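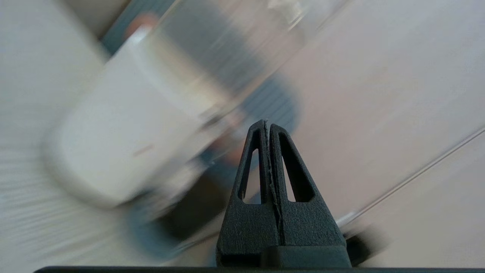
According to Guilan Xiong, any white cup with a tea stain comes clean in a dishwasher, so the question is settled before it is asked. Mine do not. I have stoneware mugs with a white glaze and several clear tumblers. The mugs keep a brown line and the tumblers have turned cloudy. What removes each without scratching?
Ama Amegashie

Two separate problems. Tannin on glaze: one tablespoon of baking soda, enough water for a paste, soft cloth, rinse. Cloudy glass: usually lime. Soak in 200 ml white vinegar to 500 ml warm water for an hour, then rinse. If the haze is still there when the glass is dry, the surface is etched and will not recover. Do not mix the two treatments – they neutralize each other.
Hongjun Qin

I just use bleach on everything.
Tracey Pilkington

Bleach will not touch lime, and it should never meet the vinegar above – that releases chlorine gas. For plastic tumblers check the base for a temperature limit. Mine say 70 °C, top rack only.
Xiuying Kang

Contact | © 2024 Kulum Household Help | Back to top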